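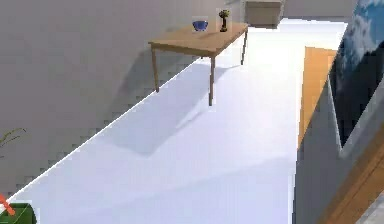
18 February 2023

Up before the light again, and for once I was glad of it, as it gave me a good hour with the kettle and the seed tin before anybody could ring me up and want something. I do love the seed tin at this time of year. Everything in it is still possible! The beans haven't been eaten by anything and the lettuces haven't bolted, and the sweet peas are all going to be six feet tall and smell the way they did at Granny's.

I sorted the packets into piles on the bed (the cat sat on the brassicas, naturally) and found I have four lots of beetroot, which is silly for a woman living on her own who only quite likes beetroot. One of them is from so long ago that the price is in a different sort of lettering. I shall sow that one anyway, in the bad corner by the water butt, and see if anything comes up. I have a soft spot for old seed. It seems rude to throw it away when it has waited so patiently.

After breakfast I walked down to the allotment the long way, by Bedham Lane, to look at the snowdrops on the bank. They are at their very best, great drifts of them right down to the ditch, and a few of the double ones up near the gatepost which I always think look as though they have too many petticoats on. There was a robin who came along with me from post to post. I told him I hadn't got anything, and he didn't believe me.

The plot itself was not so pretty. The wind on Thursday night, or whichever night it was, I've lost track, had the fleece off the broad beans and wrapped it round next door's raspberries, and it took me a quarter of an hour to pick it off the canes without ripping it. The beans themselves are fine. A bit bent over, but they straighten up, they always do. The leeks are thin this year. I put that down to the dry spell after I planted them out, when I was away at Ruth's and thought it would rain and it didn't. I pulled five for soup and they made a bundle about as thick as my wrist. Still, they smelled wonderful, and I carried them home sticking out of my coat pocket like a conductor's baton.

Liudmyla was there when I arrived, already digging, with her sleeves rolled up in that cold. She is the hardest worker on the whole field and I am a little afraid of her, though she is kindness itself. She has taken on the plot at the far end that had gone to couch grass, the one that everyone said would take three years, and she has got half of it clean since October. She stopped to show me how she does her onions. She starts them from seed, very early, in a tray on top of her boiler, and then when they are like little green hairs she gives them a trim with the nail scissors, just like a fringe. I have never in my life cut an onion's hair but I am going to try it. She gave me a twist of paper with some of her own saved seed in it. On the outside she had written Didenko, in capitals, as though I might get it muddled up with some other twist of onion seed that I'd been given that morning. It made me smile all the way home.

She asked what I was giving her in return and I said a Haugland potato, and then had to explain what that was, and it took a while. They are the knobbly pink ones that came with the plot. Old Mr Pettifer, who had it before me, told me that they were put in by the first man who ever rented it, in 1923, and have been dug up and put back every single year from then on. I can't vouch for that. I've looked in every catalogue I can get my hands on and never found the name. But they are lovely potatoes, very waxy, they hold together in a salad, and they don't seem to catch blight as badly as the others. I promised her 21, which is what will go into one of her rows, and she nodded very seriously and we shook hands on it with our gloves on.

So this afternoon was potatoes. I got the egg boxes down from the top of the wardrobe and stood them all along the spare room windowsill, rose end up, with their little eyes looking out at the street. It has to be light but not warm in there, so I have turned the radiator right off and shut the door, and if anybody comes to stay before Easter they will just have to have an extra blanket. Two had gone soft and I took those out to the compost. One had a shape rather like a duck. I put it at the end of the row where I can see it when I go past.

I had meant to do the tomatoes too but I ran out of compost, and the shop by the station had only the kind that's full of twigs. I'm not paying for twigs. I shall try the farm shop in the week if I can get a lift. There's no rush for tomatoes really. Every year I sow them in February out of pure excitement, and every year they go long and pale and fall over, and the ones I sow in March overtake them by May. You would think I'd learn! Mother used to say that I was born a fortnight early and had been trying to keep it up ever since.

The peppers, though, do want an early start, and I did get those in. Six of the long sweet ones, and a pinch of a variety called Turkari that I got in the swap at the autumn social. Whoever brought them had put "hot, mind" on the label and nothing else, so I don't know what I'm letting myself in for. They're in the airing cupboard with a sandwich bag over the pot. I must remember they're in there before I put the towels away. Last year I forgot, and found them a fortnight later all white and leaning, poor things.

Soup for supper, with the thin leeks and the end of the ham and the heel of the loaf. I put too much pepper in. Ate it by the window with my feet on the stool, and watched the light go over the backs of the houses, and it was nearly half past five before I needed the lamp. It does lift the heart, that. You go along all through January thinking that nothing is moving at all, and then one evening you look up from your soup and there's a blackbird singing on the chimney as though he'd been booked.

Ruth rang at seven. The boys have both had colds and the little one has lost a shoe, only the one, on the way back from swimming. She wants to know whether I'll come up for a few days at the end of next month, and of course I will, but I shall have to ask Liudmyla to look in on the seedlings. I expect she'll do it better than I do. I expect I'll come home and find they've all had haircuts.

My back is aching now from bending over those egg boxes, so it's a bath and then bed with the catalogue. I've turned down the corner on a climbing bean with purple flowers, which I don't need and haven't room for. I could get it up the side of the shed, if I moved the bicycle.

Must remember: string, labels, the twig-free compost, and take Liudmyla's fork back, as I seem to have come home with it.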